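Refill Day at Trukville
Photo gallery
Posted Friday, September 26, 2025 by Lucie Fraser

Trukville has 90 residents on three floors, and every floor shares a kitchen and two washrooms. Hand soap goes fast. Since May we have been topping up the bottles we already have and keeping them in use as long as they hold together. This page is a small record of how the job is done, put up mainly for the people on the new rota who have asked what it involves.

It doesn't involve much. You need a flat surface, a sink close by and a towel you don't mind getting soapy. Most people do it on a countertop before breakfast, when the kitchens are quiet. Allow longer the first time, as the caps can be stiff.

Pouring

Go slowly. Liquid soap foams when it is poured fast, and the foam takes up room in the neck so that the bottle seems full when it isn't. Tilt the smaller bottle a little at a time and let the soap run down the inside.

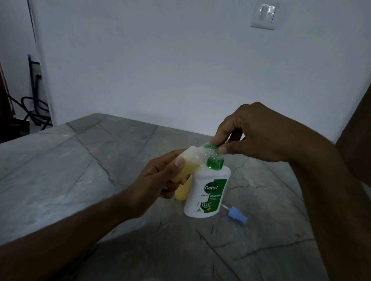

If it does froth over, stop and wait a minute before going on. Wipe the outside of both bottles with a damp cloth and dry your hands before you pick anything up again. Soap on the counter is easy enough to deal with, but soap on the floor has to be rinsed twice and then dried, and the second-floor kitchen has had one fall already this year.

Do not mix brands. Mesfin Worku tried it on the first floor in the spring and ended up with something thin and stringy that would not come through the pump. Do not add water to make it last longer either. We have been asked about this several times and the answer is the same.

Putting things back

Check the label before a bottle goes out. If the label is still readable, the bottle goes back to the washroom it came from. If it has peeled or faded so far that a visitor couldn't tell what was inside, put it in the crate under the stairs and take another from the store cupboard. Small bottles that are only partly used can stay with the large ones until the next round.
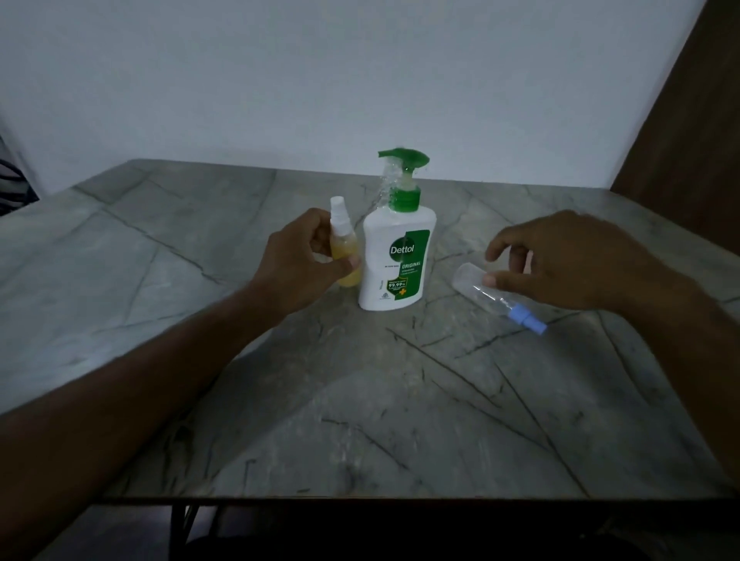

Dettol Original hand wash with its green pump, and a small spray bottle of pale yellow liquid to the left.

Leave the pump closed while you carry a bottle between floors. Merike Org keeps the list of which washroom gets what, and it hangs inside the store cupboard door. Write down the floor and your initials when you are done — the amount doesn't matter.

Other notes

The store cupboard key is back on its usual hook. The shelf on the left is for soap and the one on the right is for dish liquid and floor cleaner, and they should stay that way.

We are short of people for the third floor. Spyros Alexiou has been covering it alone and would like a partner. Leave your name at the front desk or in box 833 in the lobby.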